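Cleaning a Dark Laminate Tabletop Without Streaks
Štěpánka Hrnčiar
Updated Dec 22, 2025

This procedure covers black and dark charcoal laminate with a light wood-grain texture. It does not apply to oiled wood, lacquer or glass.

What you need
Two microfiber cloths, one damp and one dry
A soft nylon brush
A spray bottle
Dish soap, unscented
Distilled water

Mixing the solution
Pour 400 ml of distilled water into the spray bottle. Add 6 drops of dish soap and tip the bottle end over end. Do not shake it. More soap leaves a gray film that shows on black and would go unnoticed on a pale surface. Tap water is acceptable in soft-water areas.

Procedure
1. Clear the table completely. Sliding objects aside drags grit across the finish.
2. Dust with the dry cloth, following the grain from one end to the other.
3. Spray the damp cloth, never the table. Liquid that reaches the edge banding can get under it and lift the glue.
4. Wipe in straight, overlapping passes along the grain. Circular wiping leaves arcs that are visible under a ceiling light.
5. If residue remains in the grain, run the brush along it with light pressure and wipe again.
6. Turn the dry cloth to a clean side and dry at once, in the same direction.
7. Wait 20 minutes before putting anything back.

Toys and other plastic items
Wash plastic play food and similar objects separately in the same solution and dry them fully. Molded fruit often has a seam that holds water. Soft vinyl should not be stored on the laminate, particularly in a warm room, as it can leave a dull mark that soap will not remove.

Checking the result

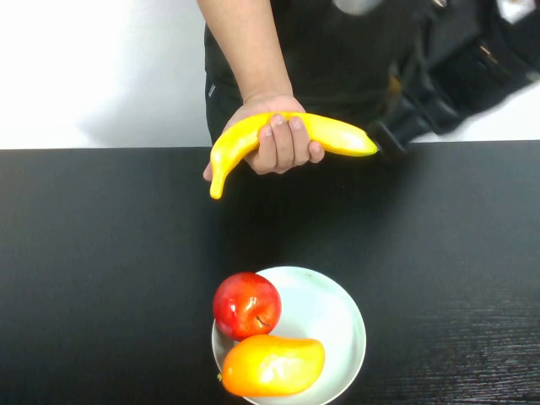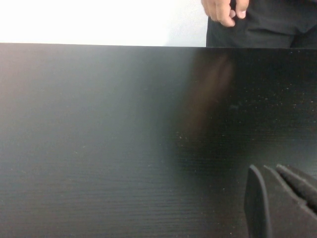
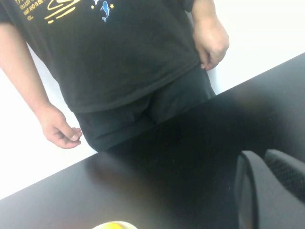 Inspect the surface from a low angle, with a light wall or a window beyond the far edge. Film shows as a milky patch and streaks show as bands. Reflections are also useful, but on textured laminate they stay soft even when the surface is clean. The brownish-dark smear of the person reflected in the second picture is a normal reflection for this kind of top, and further polishing will not sharpen it. Return light plastic items, such as the toy banana in the first picture, by lowering them from above. Repeat steps 4 and 6 on any area that still looks uneven.

Do not use furniture polish or wax. If either has been applied before, expect to go through the procedure twice.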